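Print
E-mail 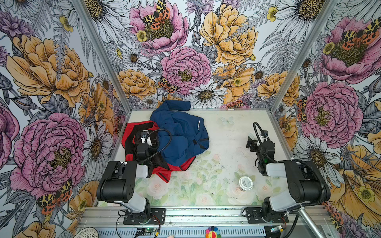 Photo: Nender workshop

Teaching the arms to sort laundry

Anyone who thinks automation means less housework should come by on a Monday. This month at Nender we're showing two robot arms how to pull a pile of jackets apart and lay them side by side, and the showing is done by a person at the controls, steering both grippers through every tug. Then doing it again. The target is 100 good runs. We have 82, and over 5 hours of footage of sleeves.

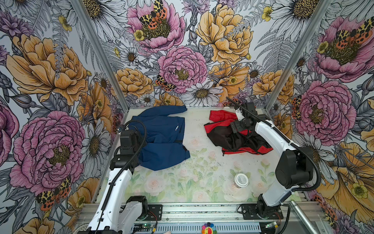
Khalaf asked whether the runs where the operator fumbles should go in the bin, and then argued that they should stay, as long as the jacket gets rescued in the end. A robot that has only watched perfect handling has no clue what to do with a bunched-up sleeve. Fair enough. We've kept three of the uglier ones, and the operator has asked not to be credited.

Nylon remains the hard part. It slides, and from the controls you can't feel it go.
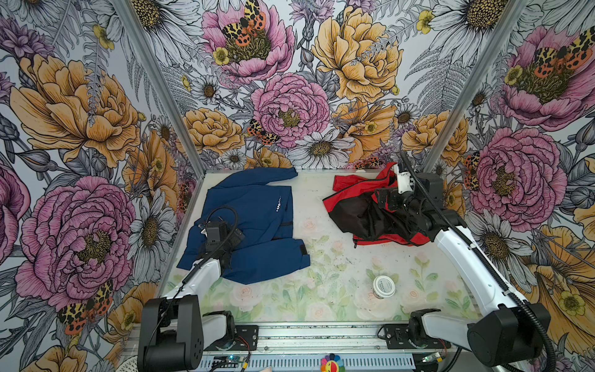 One gripper to each jacket, at the Nender table.

Turns at the controls are open through August. Bring patience and short sleeves.

Print | E-mail this item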